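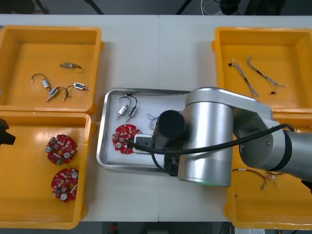

The practice of sorting spare components before storage has been followed in this workshop since December, when the contents of the old Guvelitz cabinet were first reviewed. Like parts are kept together wherever space permits. Solenoid valves are placed in one yellow bin and the round red circuit boards in another, while the steel tray in the center holds two valves and a board. Leads on the valves are left uncut — a short lead is of little use to the next person.

Wire harnesses require more room. They are laid out separately on white foam, where a twisted blue-and-white bundle can be told from a red-and-black pair without difficulty. Existing labels are to remain on the wires. Rui Morais has asked that connectors be inspected before any harness is put away.

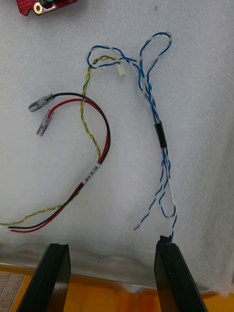
Storage of Harnesses

Each harness is to be coiled loosely and placed in its own bag. Bags are filed by connector type in the Correia drawers. Questions may be directed to Ermelinda Aguiar.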